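Casual fruit sorters wanted — Altmont packing shed

Teltia is taking on casual staff for the stone fruit season at its Altmont shed, off the Dristden road. The work is grading, tray packing and labelling. You'll be on your feet most of the shift.

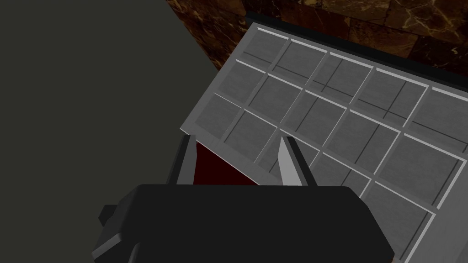

Do I need my own transport?
A staff bus leaves Arthur each morning and comes back after the last shift, so a car is handy but not required.

Training takes 2 days and is paid at the full casual rate. We supply gloves and aprons — bring your own closed boots.
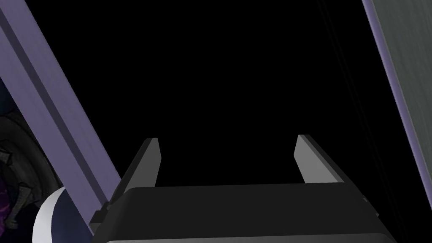
Anyone who worked with us before July can skip the training and go straight on the roster. Quote job number 1455 when you apply at the shed office. Applications close 22 Sep 2021.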